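Ticket 1575 — Guest room, Trasard bed: headboard knocks the wall and cover rubs
Opened: 19 Jun 2024
Status: Waiting on part
Item: Trasard upholstered headboard, teal, button tufted, on wooden frame
Supplier: Gunnlaugsson

Problem as reported

The headboard knocks the wall whenever someone sits up in bed to read. It started in March, after the bed was moved to change the carpet. The noise can be heard in the next room. There is also a dull patch on the back of the fabric where it has been rubbing.

Tried so far

1. Tightened the four bolts holding the headboard to the frame. Two were loose on the window side. Knock reduced but still there.

2. Stuck felt pads on the back, top corners only. Held for 11 days, then one slid down and marked the paint.

3. Pulled the bed out by a hand's width. No knock, but the pillows drop down the gap overnight, so this isn't a fix.

4. Checked the floor with a level. It falls slightly toward the wall. Packed the legs at the head end with thin cork and the frame now sits level.

After step 4 I made the bed up again with the cream sheet, put the pink spotted pillow against the headboard and left a paperback out, Imperfect, to read for half an hour as a test.

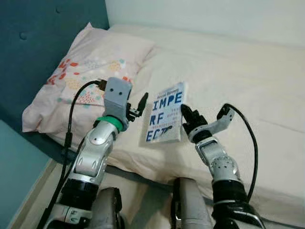
Result: two light knocks in the half hour, both when leaning back hard. Before the cork it was every time I moved. The buttons are all firm and none of the tufting has pulled.

Reply from Gunnlaugsson

They say the bracket on this model was changed and the older one flexes. They will send a pair of the newer ones at no charge. They asked for the batch number, which is on a label under the middle slat — 1269 on ours. They also said not to glue anything to the fabric.

Still to do

Fit new brackets when they arrive. Keep the old bolts, as the new ones may be a different length.

Touch up the wall behind the bed. The white is Vumov, and there's a part tin in the shed. The teal on the lower wall is a Grestier colour and doesn't need doing.

Leave the cork in place. Recheck the bolts a month after fitting and close the ticket if they haven't moved.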